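Switching how I ship orders

I sell refurbished desk lamps and small shelves out of my spare room, and until August I did all my postage at the counter. The line at the Besthorpe branch was never short, and I was going there 3 times a week.
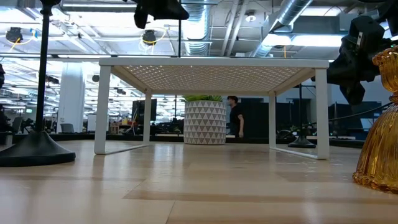 I signed up for Torkix after Zohreh Shojaei mentioned it on the sellers' forum. It pulls in the orders, fills in the addresses and lets me compare carriers before I buy a label. Setup took one evening. The only part I got stuck on was box sizes. I had been typing in the size of the item instead of the size of the carton, so 2 of my first labels came up short and I had to pay the difference.

I have 325 labels through it now. Pickup is before 4 p.m. if I book by noon. Returns are still clumsy. You have to make the return label by hand and email it to the buyer as a separate file.

I looked at Zenden too. It does returns better, but the monthly fee starts at $20 and I don't get enough of them to cover that.

Next job is finding a cheaper source for double-wall cartons. Ibarra raised their prices again.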